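Spent Monday afternoon teaching a two-armed robot about a plastic stool, and I have a lot of feelings about it, so this is going to be a thread. Get a cup of something.
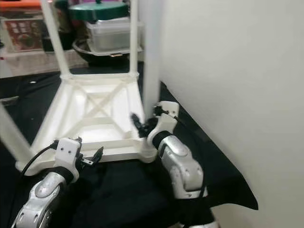 Rutora asked under my first post whether I was moving the arms themselves or using a controller, because every setup seems to do it differently and the word "teaching" gets used for all of them. Good question, and I should have started there!

By remote control, in our case. I hold a pair of handles, one for each arm, and whatever my hands do the arms do a moment later. I look at the view from the head camera on a screen and try to forget that I have a perfectly good pair of eyes of my own.

We did try the other way in April, where you take hold of the arm and push it through the motion. It's lovely for one arm — you feel everything. With two arms I kept leaning across myself, and the moves came out looking like somebody wrestling a deck chair.

So, the stool. The job in this part is to bring both grippers up to the seat while it's upside down, one on each side, and take hold of the rim. That's the whole thing. A four-year-old would do it without putting down their juice.

The trouble is that I can't feel the rim. At home I'd let my fingers bump into it and slide until they found the edge. Through the handles there's only what I can see, and I found myself creeping in so slowly that the recording was mostly hesitation.

And the robot learns the hesitation too, bless it. Our first batch for Jurnby (that's the project name, please don't ask me what it stands for, I've asked) had a tiny pause before every grasp. After training, there was the pause again, copied faithfully, like a child picking up your telephone voice.

So now I have a rule for myself. I practice the move with nothing recording until I'm a bit bored by it, and then I record. Bored hands are smoother hands. My piano teacher would be so pleased.

I got 24 good demonstrations out of the afternoon and threw away 2. In both of those I brought one arm in well ahead of the other, and with this stool I'd like them to arrive together.

The other thing I do is shift the stool a little between runs. Turn it, tilt it, slide it along the cloth. If it always sits in the same spot, the robot learns the spot and never really learns the stool.

A session for me is 20 minutes and then a proper break. My shoulders get tight long before my brain admits it's tired, and you can see it in the playback — the approach gets lower and lazier.

Next up is the turn itself, stool back onto its feet, both arms together. I've been rehearsing with my kitchen stool and I'm still not sure which hand should lead. If you've taught a two-handed flip by remote, please tell me how you held your wrists!

Posts are my own and don't speak for the Jurnby project | Contact: use the message form on my profile | Back to top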